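Subject: Re: [homes-list] Stair runner or leave the treads bare?
From: Harish Mathur
Date: Sun 26 May

Hello all,

Sorry to be slow answering, we've had family staying and I've hardly sat down. We went through exactly this with our own stairs in April, so I'll tell you what we did and you can take or leave it!

> We have thirteen treads and a half landing, and the old carpet is
> finally going. Has anyone used the flatweave wool from Jurkdale? The
> shop says it wears well but my sister's went bald on the nosings. Also,
> do I really need underlay beneath a runner, or is that just them
> selling me something extra?

Yes, we have the Jurkdale, in the oatmeal with the dark green border, and I'm very fond of it. I did look at the Omby first (lovely colours, and up to 40 pounds a metre cheaper if you catch the sale) but it felt thin in the hand and the edge was only glued, where the Jurkdale is properly bound. Ours is 71 cm wide, which leaves a nice strip of painted wood either side. I'd measure yours in several places, mind, old staircases wander about terribly.

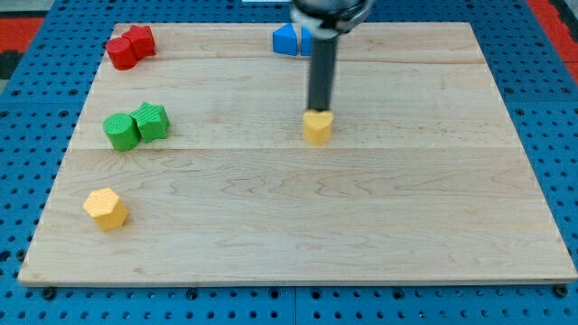
On the underlay, please do have it. I was all for skipping it too, and the fitter from Hashemi talked me round. He cuts a separate pad for each tread and brings it just over the nosing, and I suspect your sister's had nothing there at all, poor thing. The pads came to 103 pounds for the whole flight, and the stairs are so much quieter in the mornings now.

Do order a bit extra as well. We bought 5 metres too little the first time, having forgotten that the risers need covering as well as the treads, and the second piece came from another batch. You can see the join on the half landing if you go looking for it, and my mother-in-law went looking for it.

For cleaning I just use the small brush head and go downwards, and I dab at spills with cold water. The rods are Cilby, the plain brass ones, and they've needed a rub twice so far.

I still have a good offcut of the oatmeal if you'd like to see it on your own stairs before you decide. Send me your address off list and I'll pop it in the post.

All the best,
Harish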